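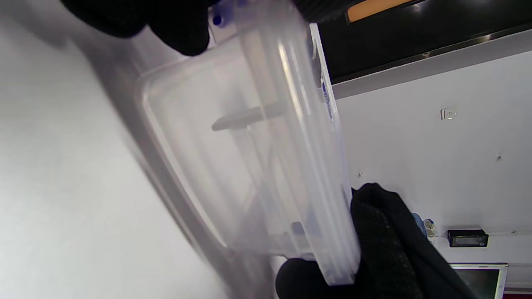 Fig. 1. Clear plastic container, held with gloves on.

Section 3. Leveling, joining and anchoring the locker bank

Applies to Fustis steel lockers with a fixed base, supplied in single or double columns. Revised July 15, 2019. Replaces the April sheet.

Read the whole section before you start. Unpacking and inspection are covered in Section 2. Do not hang the doors until step 9 is finished.

You will need:
Spirit level, at least 700 mm long
Drill with masonry bit, size as marked on the anchor bag
Socket wrench and two clamps
Shims, steel or hard plastic
Pencil and chalk line
Safety glasses and cut-resistant gloves

CAUTION: Cabinet edges are folded but cut ends inside the base are not. Keep gloves on whenever your hands are under the cabinet.

CAUTION: An unanchored column can tip when two or more doors are open. Keep other people clear of the work area until step 8.

3.1 Marking out

1. Check the floor along the full run. Find the highest point and mark it. You will level every column to this point.

2. Snap a chalk line parallel to the wall, 50 mm out from it. The back of the base sits on this line. The gap is for ventilation and must not be filled with insulation or sealant.

3. Lay out the column positions in pencil. If the run ends at a side wall, leave room for the filler strip (ordered separately).

Note: Where the wall has a baseboard thicker than the gap, remove the baseboard behind the lockers or move the whole line forward. Do not notch the base.

3.2 Leveling

4. Stand the first column at the highest point of the floor. This takes two people. Lift from the base, never from the shelf or the hat rail.

5. Place the level across the top from side to side, then front to back. Shim under the corners of the base until both readings are true. Shims go under the corners only – a shim in the middle of the base will bow the floor pan.

6. Check the door opening with a tape, corner to corner. The two diagonals must match to within 3 mm. If they do not, the cabinet is twisted and the doors will bind later on. Loosen the base screws a half turn, push the frame square and tighten again. 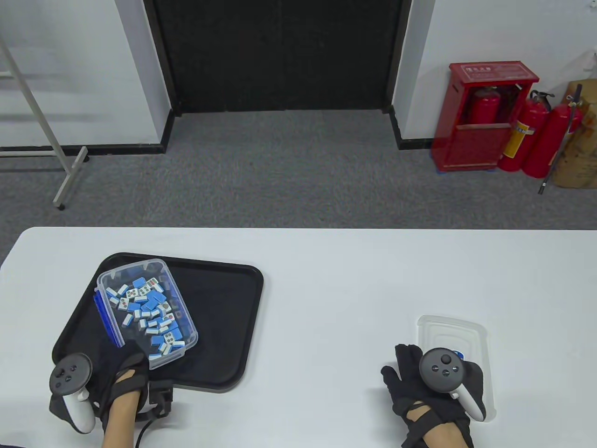 Can the lockers stand on carpet?
Thin glued carpet is fine if the anchors reach the slab underneath, but cut away loose or padded carpet under the base first.

3.3 Joining columns

7. Bring the second column up to the first and clamp them together at top and bottom, front edges flush. Put the joining bolts in through the four holes in the side panel, heads on the inside of the finished column. Run the nuts up by hand before using the wrench. Tighten to snug, remove the clamps and check the level again. Repeat for each column.

Note: Join no more than three columns before checking the front edge against a string line. Small errors add up over a long run and are hard to take out afterward.

Note: Side panels with the Lumo vent pattern have the joining holes set lower than plain panels. Do not mix the two types within one joined pair. If your shipment contains both, sort them before you begin.

3.4 Anchoring

8. Drill through the anchor holes in the base into the slab. Drill depth is 47 mm. Vacuum the dust out of each hole, set the anchor and tighten. Every column needs all of its floor anchors, including columns in the middle of a run. For runs against a wall, fit the wall brackets at the top as well, into studs or solid masonry. 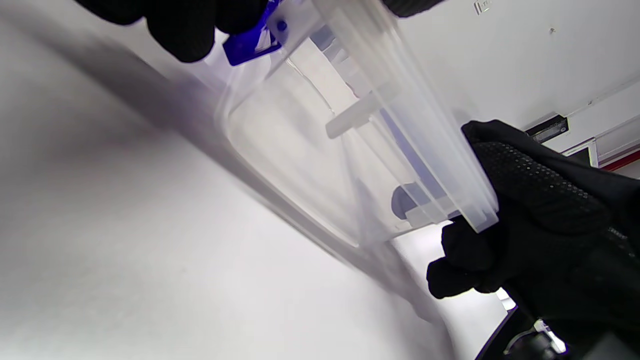

Fig. 3. Frosted container, held at an angle.

CAUTION: Floors with radiant heating or post-tensioned cables must be checked before drilling. Ask the building owner for the slab drawings. If there are none, use wall brackets only and call technical support in Clidham for the correct bracket spacing.

9. Pull each column forward by hand at shoulder height. Nothing should move. If a column rocks, take out its anchors, correct the shims and set it again.

10. Hang the doors as described in Section 4. Trim any shim that sticks out past the base, then fit the front kick plate.

Sloped tops and end panels go on last. Both are packed with their own instruction sheet. For missing hardware, write to Monique Huet in parts and give the number on the carton label.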